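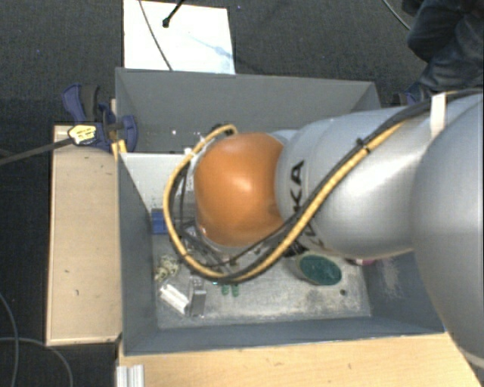 You can't keep all of it, my sister said, and she'd been on the phone with me for less than a minute. I'd only told her about the gray bin. I hadn't even gotten to the drawers yet!

But that's how she is about Dad's shop, and she wasn't wrong, so I put her on speaker and started reading things out to her. Two little green pegs. A dark green disk, round, with a lighter rim. A white block. She said block of what, and I said just block, and she sighed the way our mother used to sigh at Dad over dinner.

He made games, you have to understand — board games, the kind you play on a kitchen table until somebody cries. He sold them out of the shop on Dalline Street for years, and the only one anybody ever bought was Ririk. He made 700 sets of Ririk. I know because he wrote the number inside the lid of every single one, and mine is number 13, which he gave me for my birthday and then beat me at all summer long.

"Pegs are Ririk," my sister said. "The disk isn't Ririk."

And she was right, the disk isn't Ririk. Ririk has pegs and a board and a rule about going backward that I never once got him to explain. So what was the disk? I turned it over in my head while she went on about the landlord (we had until September, and she'd already called a man about the shelves). There was something blue over by the side of the bin, and a small crumpled beige thing I didn't want to read out to her at all, and one little see-through plastic container.

Then I remembered Skira.

Skira was going to be the big one. He talked about it in the car, he talked about it in the checkout line at Kahraman's with people waiting behind us. One player was the lake and everyone else was trying to cross it. I must have been nine. I asked him what the lake looked like and he said green, dark green, and round, obviously, and I said lakes aren't round, and he didn't speak to me until we got home.

"It's the lake," I told my sister.

She didn't say anything for a bit. I could hear her dishwasher going.

"Is the rest of it there?" she asked. "The board? Did he ever write down the rules?"

I said I'd check the drawers. She said fine, check the drawers, and not to let go of the bin before she got there — and could I please find out what the blue thing was.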